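**Progress report to the Lunness Fund: demonstration visit at Fistdale**

Prepared by: Damian Pawlak, programme manager
Date: Mon 26 October

## 1. Purpose of this section

The grant agreement requires us to hold one demonstration visit in each half-year and to report on it in writing. This section covers the visit held at the Fistdale office, the state of the recording work at that point, and the matters raised by visitors. Spending is reported separately in Annex B.

## 2. Programme of the visit

Visitors were received in the meeting area and given a short talk on the aims of the Clonano project. They then moved to the recording room, where members of the team were working with the hand-held grippers. Visitors were free to stand close to the work and to put questions to the team.
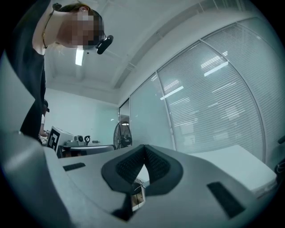 The Clonano method depends on people carrying out ordinary hand tasks themselves, so that the recordings can later be used to train a robot arm. The main cost is therefore staff time, and most of the visitors' questions were about how comfortable the equipment is over a full session. Attention was drawn to the small device strapped to the front of the head, and to how far forward the wearer bends when looking down at the gripper. We have agreed to review the length of sessions and the height of the work surfaces, and will report on both in the next period. The marker board on the table also drew questions, and the team gave a short account of how printed patterns are used to work out position.

## 3. Work shown

The second part of the programme dealt with two-handed work. This is the area in which the Fund asked for more detail after our September report. A harness is now part of the standard kit, and the fitting guide has been rewritten in plainer language.
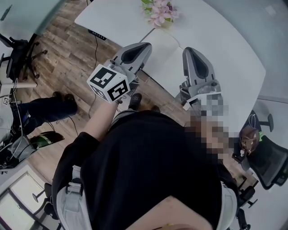
*Figure 2. Two-handed work at the white desk, with a gripper in each hand and harness straps worn over the shirt.*

Visitors from our partner firm, Wróbel, asked whether the same person should always carry out a given task. Our present practice is to rotate staff, as this gives more varied recordings. Wróbel would prefer longer runs by one person for the harder tasks. The point remains open and will be settled before the next task list is issued.

## 4. Position against targets

| Item | Position |
|---|---|
| Recordings accepted to date | 1,171 |
| Further recordings due in the next period | 400 |
| Staff fully trained on two-handed work | 3 |
| Demonstration visits remaining under the grant | 2 |

The rate of accepted recordings is in line with the plan. Rejected recordings are checked weekly, and the most frequent cause is a marker hidden from the cameras during the task. The training notes have been changed to cover this.
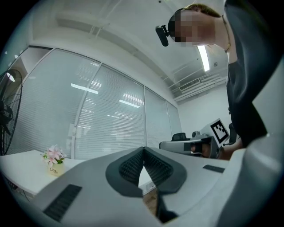 *Figure 3. Recording room at Fistdale. The gripper at the right carries a printed marker board.*

## 5. Matters for the Fund

We ask the Fund to note the review of session length described in section 2, and to confirm that the next demonstration visit may again be held at Fistdale. Wróbel has offered its own premises as an alternative, but moving the equipment would interrupt recording and we do not recommend it.

Written comments from visitors are held at the Fistdale office and can be supplied on request.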